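What I Learned From Holding Too Much of One Thing

I have been meaning to write this one since April, and it kept slipping down the list behind the taxes and the garden and everything else that comes along with spring. But my friend Dalia asked me over the weekend how I decide when to sell a stock, and I gave her such a long and muddled answer (poor thing, her coffee went cold) that I figured I had better sit down and sort it out on paper.

Some of you who have been reading for a while will remember that I used to own a lot of Vasiliauskas, the company that makes pumps and valves and all those other things that sit in basements. I didn't pick it out of any great cleverness. I worked for a firm in Vivorden that bought from them, I liked the people who came to the meetings, and I thought, well, these folks seem to know what they are doing. So I bought a little, and then a little more, and then I set the dividends to buy more shares on their own and more or less forgot I had done that.

If you leave something like that alone for 20 years it grows into the sort of plant that blocks the window. One evening I finally put all our accounts on a single sheet, mine and the old retirement plan and the one my husband calls the rainy day account, and there was Vasiliauskas at the top, bigger than the next 5 holdings put together. I looked at it for a good long time. I had been telling everybody I was a careful, spread-out kind of investor, and I had been saying it in good faith!

My first reaction was to do nothing, because the price was at 102 and I had it in my head that it was about to go higher. I think a lot of us do this. You get a number in mind and it becomes a sort of home address for the stock, and anything below it feels like a loss even when you bought in at a fraction of that. When it slid into the eighties that summer I told myself I would sell as soon as it got back to 102. Then when it did get back, of course, I felt so pleased with it that I didn't want to sell at all.

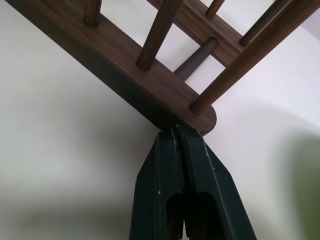

What got me moving in the end was a conversation with Uldis, Dalia's husband, who spent his working life doing the books for small businesses over in Nilholm and is the least excitable man I know. He asked me one thing. If I had that same money in cash this morning, would I go out and spend all of it on this one company? And I laughed, because the answer was so plainly no. I might have bought a little. I would never in a million years have bought that much.

So we made a plan, and I wrote it on an index card and kept it in the desk drawer. I would sell in 3 pieces, one every few months, on a date picked ahead of time and whatever the price happened to be that day. The part in the retirement plan went first, since there was no tax bill attached to moving things around in there. For the rest I spread the sales over two calendar years so the gains wouldn't all land on one return. (Please talk to whoever does your taxes before you copy any of this, because your situation is surely different from mine.)

The first sale was the hard one. I sat there with my finger over the button like I was selling the family farm. The price went up the week after, and I grumbled about it to anyone who would listen. By the second sale I was grumbling less, and I nearly forgot the third one altogether until the card fell out when I was hunting for stamps.

Most of the money went into two plain index funds, one for the US and one for everywhere else, and a slice into short-term bonds so I'd have something dull to lean on. I did keep some Vasiliauskas. Dace, who comments here often, wrote to me that keeping any of it was pure sentiment, and I expect she's right, but it's small enough now that it can have a bad year without spoiling mine.

I also turned off the automatic dividend purchases on single stocks. The dividends come in as cash now, and I move them on a Saturday morning when the mood takes me, usually into whichever fund has fallen behind.

Next time I'd like to get into the bond part a little more, since Gintarė asked about ladders and I promised her a proper answer. If you have a question about those, leave it in the comments and I'll try to work it in.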